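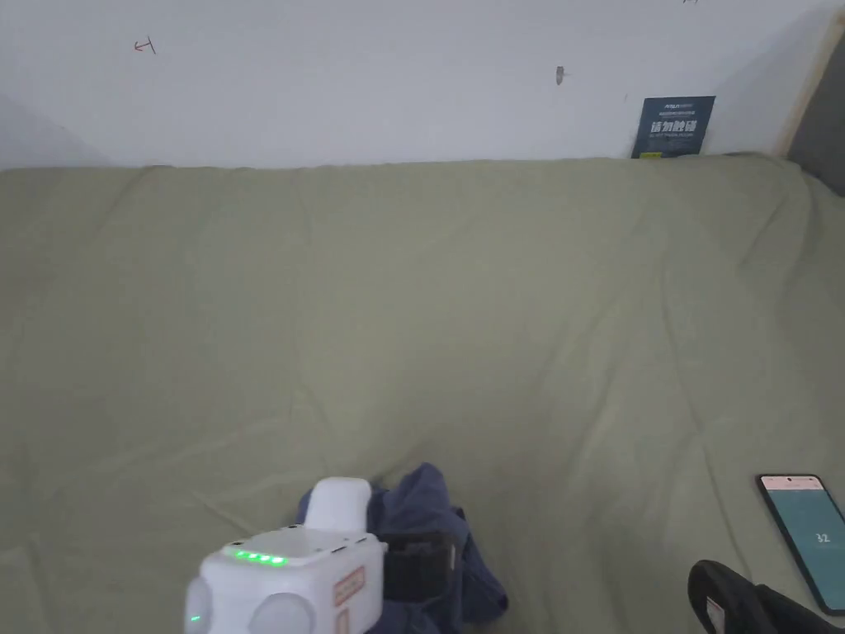 How to score a touring car weekend at home

I've kept my own race charts since June, and I get asked how I do it often enough that I figured I'd write it down. You need a pencil, some ruled paper and the live timing page open on your phone.

First, draw your grid. I go with one row per car and one column per lap, plus two extra columns on the left for grid slot and success ballast. Write the starting order in before the formation lap - you won't have time after the lights go out, trust me!

Next, each time the leader crosses the line, jot down everyone's position. If you fall behind (I always do at the first safety car), skip a lap and pick it up at the next one. You can fill the gap from the results sheet later.

When a car pits or drops out, put a P or an R in the box and draw a line through the rest of the row. For a drive-through I circle the lap number.

After the flag, add up the points and check them against the official sheet before you touch your season total. Stewards' decisions can land 40 minutes after the finish, so use pencil until then.

I keep mine in a ring binder, one tab per circuit, with the weather scribbled at the top of each page.

Posted December 21, 2021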